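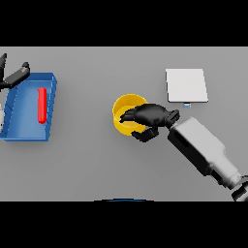

A simulated tabletop with a blue tray, a yellow bowl and a pair of black multi-fingered robot hands.

Vallance Opens Planning Service for Companies Buying Their First Two-Handed Robot

NINDEL, April 21, 2020 — Vallance, the equipment planning firm, is very pleased to announce Miranda, a new service that lets manufacturers, packing houses and laboratories work through a robot purchase in simulation before they commit any of their capital budget to it.

Anyone who has tried to write a budget request for a two-handed robot will know how the afternoon tends to go. The arms have a price, and that part is easy enough to find. Then come the hands, which are often quoted separately, and after them the table, the guarding, the floor work, the training days and the spare fingers — and by the time all of that is on paper, the number at the bottom looks very little like the one that was talked over at the first meeting. We have sat through a good many of those meetings ourselves, and Miranda grew out of them.

A customer sends us a plain list of the things their people pick up, hold and put down during a shift. We build a simulated bench with simple stand-ins for those items, such as trays, bowls and small pegs, and set a robot to work at it. Customers can then compare hands and arm lengths, move a tray farther off, and see for themselves where a less expensive gripper would serve them just as well. We are always glad when it does, and we will say so in writing.

Each study runs 4 weeks and covers up to 400 simulated trials. At the end the customer receives a written equipment list, a spending schedule spread over 2 budget years, and a frank page on what the simulation could not tell us. That last page matters a great deal to us. A rendered bowl has never been dropped on a real floor, and we would much sooner have a customer set aside money for a proper on-site trial than be caught short when the crates arrive.

Vallance has been trying the service out with Joltska, a contract packing company that was weighing a purchase for its kitting benches. The study led Joltska to move the tool changer into its second year of spending and put the money toward operator training in the first, and the company expects to place its order in August. We are very grateful to everyone there for their patience with our early drafts, and for telling us so kindly when our spreadsheets were hard to read (they were, and we have fixed them!).

Miranda is open for bookings now. We have room for 200 studies in the first year, and smaller companies are every bit as welcome as large ones. There is no charge for the first planning call, and no robot maker pays us a commission on anything a customer goes on to buy. Please have your item list and a rough sketch of your bench handy when you call, though we are happy to help you put them together if you haven't had the time.

About Vallance
Vallance helps companies plan, budget for and schedule purchases of automation equipment. The firm is based in Nindel and does not sell robots.

Print this release | E-mail this release
Shares: 4 | Comments: 2

Contact: Vallance Press Office, Nindel | © 2020 Vallance. All rights reserved. | Back to top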